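Part 6: Setting up the low cabinet for your files

Okay, the cabinet is where you want it and the doors are hung, so now for the part I enjoy (yes, really!): getting the paperwork in. I've set up a few of these for the Umerham office and this is the order I've settled on. Allow 15 minutes, longer if your binders still need labels.

1. Swing both center doors open as far as they'll comfortably go. Don't lean on them while you're down there, the hinges are doing enough work already.

2. Check that the shelf sits flat. Press down on each front corner with your palm, and if it rocks, go back to Part 5 and reseat it before you load anything.

3. Put your box files on the shelf, lying flat. I start at the left and work across.
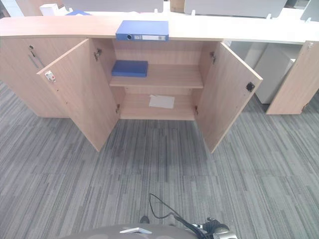 Center doors open, box file on the shelf, ring binder up top.

4. Use the lower compartment for loose paper and anything tall. I lay a sheet of paper on the floor of it first and pencil in what's going where, then swap it for a proper list later.

5. Ring binders come last. Park them on top of the cabinet while you sort, with the labeled spines facing you, so you can read them from a crouch. The finger hole makes them easy to pull forward when you're ready.

6. Close the doors slowly, left one first. If something catches, open up again and push the files back a little.

Note: I write the cabinet number on my list as well (ours is 3502). The Sorkesden office has almost 50 cabinets, and one oak door looks an awful lot like the next!

Caution: keep the carpet in front clear when the doors are open. They stick out at shin height and they're easy to forget once you've stood up with an armful of binders.

Locks and keys are in Part 7.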